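Stuck in Fanmont Caverns, lower level (SPOILERS for ch. 9)

nhungvi_
ok so I've been at this two evenings now. Fanmont Caverns, lower level, past the rope bridge. I have the lantern, I have the Nghiêm key, I dropped the boulder in the first room. Door on the east side still wont open. Every guide says "solve the bell puzzle" and then just moves on to the boss like thats an explanation. What bell puzzle?? I see one bell. It does nothing when I hit it.

Playing the remaster, if that matters. Party is lv 31 or so, no healer (I know).

khoa.than
Matters a lot. Remaster moved the second bell. It's up on the ledge behind the waterfall, go back to the save crystal and hug the left wall till the camera swings. Ring that one FIRST then the one by the door.

nhungvi_
there's a ledge???

khoa.than
There's a ledge. Also a chest up there with a Frost Charm, grab it, you want it for the boss.

MurakamiY
Disagree about the charm. Boss only uses ice in the second phase and by then you should be burning him down. Put the Ember Ring on your front row and keep it there. I did it at level 28 with no healer.

khoa.than
you did it at 28 on which version

MurakamiY
Original.

khoa.than
yeah so that's not the same fight. Original he has 900-something HP in phase two. Remaster it's 1,177 and he gets a free turn after the roar. Ember Ring alone and you're dead on the free turn. Ask me how I know

MurakamiY
I have played both. The free turn only happens if someone in the front row is under half health. Keep them topped up with potions and he never gets it.

hung_ly
Is that confirmed anywhere? I got the free turn at full health. Pretty sure anyway. It was late

MurakamiY
Then you probably had the Flinham curse on you from the previous area. It counts as being under half. Check the status screen, small purple icon, easy to miss.

hung_ly
...I did not check the status screen

nganK
Hi all, jumping in cause I'm in the exact same place as OP, got the ledge bell, rang both, door still shut. Order was waterfall then door. Do I need to leave the room in between or something

khoa.than
How long did you wait between? There's a timer. I want to say 11 seconds. If you stop to fight the bats it resets. Use a smoke pellet on the bats and just run

nganK
omg the bats. yes. I fought the bats both times. they drop so much gold tho

nhungvi_
ok update, found the ledge, got the charm, rang everything, DOOR IS OPEN. thank you khoa. Saved and stopped there for tonight, boss tomorow.
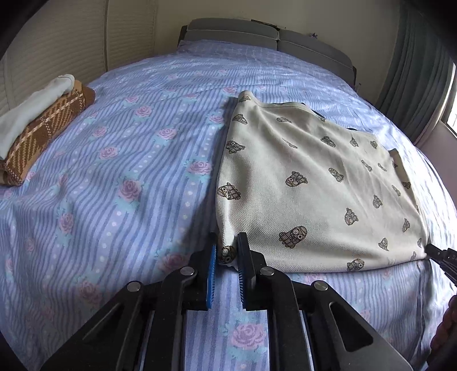 the owls are waiting

hung_ly
owls outrank the boss imo

nganK
love the rose sheet!! my grandma had so much stuff like that

nhungvi_
thx lol. back to caves. so charm or ring, I need a verdict, I only have the one accessory slot on Tamsin

khoa.than
Charm.

MurakamiY
Ring.

hung_ly
lol

nganK
Could you do ring on Tamsin and charm on whoever's in back? He does that cone thing that hits the back row

khoa.than
Cone is phase one and it's physical, charm does nothing for it. Look, if you want the safe way: charm on Tamsin, Nitik in the front with a shield, everyone else back and throwing stuff. Takes forever but you can't really lose. Nitik soaks everything.

MurakamiY
Nitik is wasted up front. His rain spell is the only thing that cancels the roar.

khoa.than
Only if it lands. It misses half the time

MurakamiY
It misses if you never put points in his Focus. Mine is at 9 and I can't remember the last miss.

khoa.than
who puts points in Nitiks Focus

MurakamiY
People who read the skill tree.

hung_ly
here we go

nhungvi_
My Nitik has 2 focus. guess I'm going charm

MurakamiY
With 2, yes, go with the charm. Bring more potions than you think. The shop by the rope bridge restocks if you rest at the inn.

nganK
wait the shop restocks?? I've been walking back to Flinham for potions every time

khoa.than
oh no

nganK
thats like a ten minute walk each way. ok. good to know I guess

hung_ly
Nhung post when you've beaten him, I want to know if the free turn thing is the curse or not. Check for the purple icon before you go in. Temple in Flinham takes it off, or a Clear Herb if you kept one

nhungvi_
will do. have one herb I think? was saving it

khoa.than
everybody's saving it. use the herb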